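로봇 소프트웨어 실습 4주차 유인물
2022년 3월 19일

주제: 시뮬레이션 영상에서 목표점 추출과 접근 계획

이번 주는 Orley 시뮬레이터에서 렌더링한 차단기 패널 장면으로 인식 노드와 계획 노드를 연결한다. 지난주에 작성한 Jotow 설정 파일을 그대로 쓰되 영상 토픽 이름만 바꾼다.

1. 마커 검출
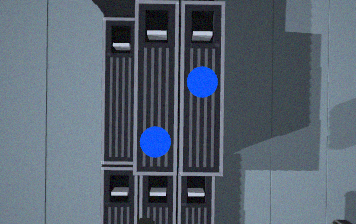 인식 노드는 RGB 영상을 HSV로 변환한 뒤 색상 범위로 이진화한다. 배경과 차단기가 모두 회색 계열이므로 채도 하한만 잘 잡아도 대부분의 화소가 걸러진다. 남는 것은 가운데와 오른쪽 차단기 위의 파란 점 두 개이며, 두 점의 높이가 다르므로 y좌표로 정렬해 번호를 붙인다. 면적이 40화소 미만인 덩어리는 버린다. 중심 좌표는 모멘트로 구하고 소수점 이하를 유지한다.

2. 화면 경계에 걸린 마커

색상 범위를 빨강까지 넓히면 일부만 보이는 마커도 후보에 들어온다. 이때 모멘트 중심은 실제 원의 중심과 어긋난다. 외접 사각형이 영상 경계에 닿으면 플래그를 세우고 계획 노드로 넘기지 않는다.

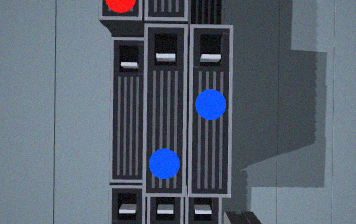
그림 2. 파란 마커 두 개와 위쪽 경계에서 잘린 빨간 마커

3. 접근 경로 계획

계획 노드는 Kofler 라이브러리의 RRT-Connect를 호출한다. 반복 횟수 상한은 3,000으로 둔다. 목표 자세는 패널 법선 방향으로 띄운 점을 먼저 지나게 하고, 마지막 구간만 직선 보간한다. 충돌 검사에는 단순화한 메시를 사용한다.
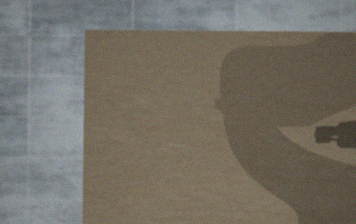
경로를 찾지 못하면 시드를 바꾸어 다시 호출한다. 재시도까지 실패한 경우에는 로그에 시드와 시작 관절값을 남긴다. 로그 형식은 Bondach 도구의 기본값을 따른다.

과제
가. 채도 하한을 바꾸어 가며 검출된 중심 좌표의 변화를 표로 정리할 것.
나. 경계 플래그 처리 전후의 목표점 목록을 비교할 것.
다. 배포한 1,056프레임 전체에 대해 노드를 실행하고 로그를 함께 제출할 것.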